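4.2 Open-day session at the Bonport site

The second set of recordings was made during the December open day at the Bonport site. Visitors entered the laboratory in small groups, were given a short introduction by the second author, and were then invited to operate the Jirnora hand-held gripper at one of the worktables. The session had two purposes. It served as a public demonstration of the collection procedure described in Section 3, and it provided data from operators with no previous training on the device. All earlier recordings came from staff, who had practiced with the gripper before the first recorded trial.

Each visitor was asked to complete one trial. A trial started with the fingers open and the gripper held over the near side of the table. The operator then moved toward the target object, closed the fingers on it, held the grasp until a tone sounded, and released. No instruction was given on approach direction or wrist angle. Operators who asked for advice were told only to keep the target between the fingers. Trials in which the operator put the gripper down or handed it to another visitor before the tone were marked as incomplete and kept in a separate list.

The objects were selected by Juhász and Saarinen to include shapes that had produced poor grasps in the staff recordings. Polished metal was given particular weight. Reflections on curved steel change quickly as the wrist camera moves, and the tracking stage, which depends on stable surface features, loses a larger share of its points there than on matte surfaces. Tools with wooden handles were included for comparison.

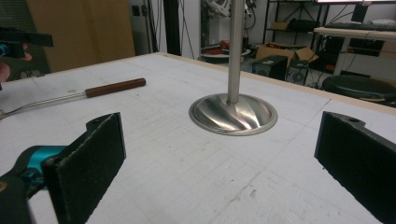 Figure 7. Wrist-camera view at the Bonport open day. The fluted stainless-steel piece on its vertical rod stands beyond the open fingers; a tool with a wooden handle lies to the left.

The table covering carries a faint gray grid. It was not used for calibration, but it gave the tracker a weak source of fixed features when the target itself offered few. Camera pose was estimated separately for every trial, and no correction was carried over from one operator to the next.

A total of 655 complete trials were retained. The target set for the day had been 1000, and the shortfall is explained mainly by the time taken to change operators, which was longer than in the staff sessions. The first 300 trials were used to adjust the rejection threshold of the Ernura filter, and all results reported below were computed on the remainder. The threshold was then fixed and was not revised after inspection of the results.

Two differences from the staff data should be noted. Untrained operators approached more slowly and paused more often before closing the fingers. They also made more small corrections to wrist angle near the target, with the effect that the same part of the object was seen from a wider range of viewpoints. The first difference lengthens the recordings and adds little information. The second appears to be useful for training, and its effect on the Dunstan grasp policy is examined in Section 5.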